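Manuela Greco @manuelagreco
12th June

1/ Sorting solenoids and round red boards into orange bins today. I own 500 opinions about bins now. Deep ones are where parts go to be forgotten, so shallow it is.

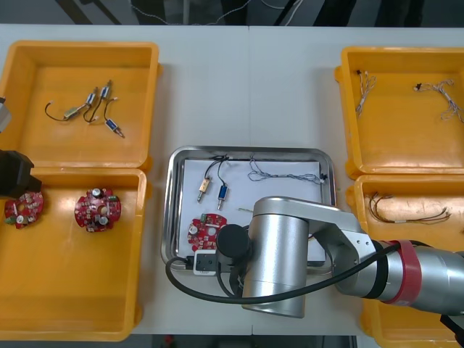

The leads are the real enemy. Pick up one solenoid and its neighbors come along for moral support.

2/ House rule: solenoids in the upper bin, boards in the one below. I wrote this down in August and have been breaking it ever since.

3/ Put a sheet of white paper in the steel tray before laying anything on it. Small black connectors show up so much better. I learned this trick from Ferraro's catalog, page 95, and will be insufferable about it until fall.

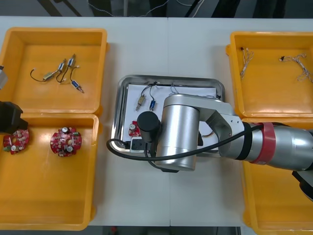

4/ Labels. Every board gets looked over for one before it goes back in a bin. Some labels read straight. Some are on a diagonal, and I tilt my head like a confused spaniel.
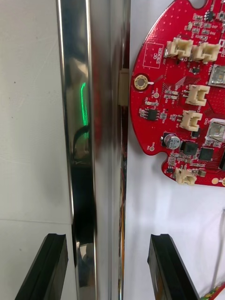
Anyway, "QC STICKER" in very official capitals. I have had performance reviews with less authority.

5/ Brass solenoids tomorrow. Send snacks.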